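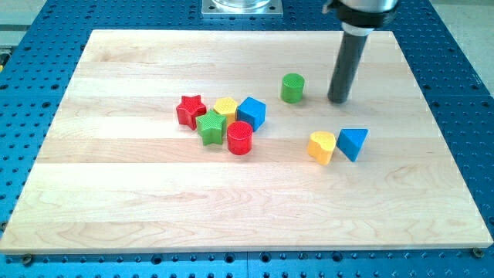

Mornengate, December

Costs and fee recovery > Small claims > Fixed costs where the defendant pays before the hearing

kinyua_e
Tuesday, 9:12 am
Looking for views on a costs point. Claimant issued for an unpaid invoice. Defendant filed a defense, the court set a hearing date, and the full principal arrived in our client account before the hearing. No costs, no interest. The covering letter says the payment is "in full and final settlement." The principal was 2112. Interest and the issue fee together come to 458. The client wants both.
My reading is that a payment of the principal alone does not dispose of the claim, and the hearing stays listed until there is a consent order or a notice of discontinuance. My supervisor thinks that banking the money accepted the offer. We have not replied to the letter.

rusnak_p
Tuesday, 9:40 am
Do not file a discontinuance. In most systems I have worked in, the party who discontinues carries the costs unless the court orders otherwise, and you would be giving up the 458 and possibly more.
On the banking point, it depends on what was said and when. If the sum was admitted, paying it is only what the defendant already owed, and it is hard to see what was given in return for dropping the rest. If the whole sum was disputed, your supervisor has an argument. Was any part admitted in the defense?

kinyua_e
Tuesday, 9:58 am
Partly. Paragraph 3 admits delivery and the price. The dispute was over a set-off of 1000 for late delivery.

rusnak_p
Tuesday, 10:05 am
Then 1112 was never in issue and the remaining 1000 was. That makes it less clean than I first thought.

mwanaisha.w
Tuesday, 10:31 am
I disagree with Peter on the emphasis. The defendant sent one payment on one condition. A court could treat it as a compromise of the whole account, the set-off included, and the admitted part does not rescue you if the letter was read before the money was kept. What matters is how quickly you wrote back. Silence is the problem here.
Write today. State that the payment is received on account of principal, that the condition is not accepted, and that interest and the issue fee remain outstanding. Give a date for payment and enclose a draft consent order.

rusnak_p
Tuesday, 10:44 am
Agreed on writing today. I still say keeping a bank transfer is weak evidence of agreement. A check is different, as someone has to decide to pay it in. A transfer just arrives.

mwanaisha.w
Tuesday, 10:52 am
It can be sent back.

yalcinkaya_k
Tuesday, 11:20 am
We had this in Barasa v. Rurker. Transfer received, condition in the letter, our reply went out the next day. The judge at Rurkasstead allowed the fee and refused the interest – our particulars had not pleaded a rate. Check yours before you threaten a hearing over it.

kinyua_e
Tuesday, 11:47 am
Rate is pleaded, with a daily figure. Date of receipt was Friday, so one working day has passed. Letter is drafted on Mwanaisha's wording. Should it be marked without prejudice?

mwanaisha.w
Tuesday, 11:53 am
No. You want the judge to see it. Put any offer on the interest in a separate letter and mark that one.

i_athumani (moderator)
Tuesday, 12:15 pm
Moved from General Procedure. Please post the outcome in this thread if the hearing goes ahead.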